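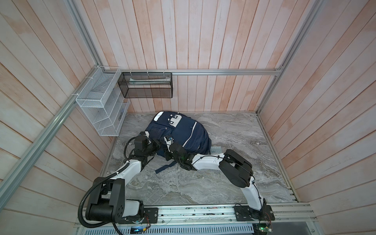
Demetrius Ridgeway asked after the last revision whether the finger pads could be compared on one arm only, with the second arm parked. They can, but soft goods such as bags should be run with both arms, as in section 4.

4.2 Comparing finger pads on soft goods

1. Home both arms from the Skidari controller.
2. Fit the Kurker pads to both grippers. Do not mix pad types in one run.
3. Lay the bag on its side within reach of both arms.
4. Set the grip force to level 2. Close the left gripper, then the right.
5. Hold for 30 seconds and write down any slip.
6. Open both grippers, reset the bag and repeat until you have eight runs.
7. Change to the Mercado pads and start again from step 1.

Note: Zippers and piping give a false slip reading. Grip on plain fabric where you can.

Caution: Keep straps clear of the wrist cables. Press Stop before reaching in to move the bag.

If the two pad sets score the same, go up to level 4 and repeat.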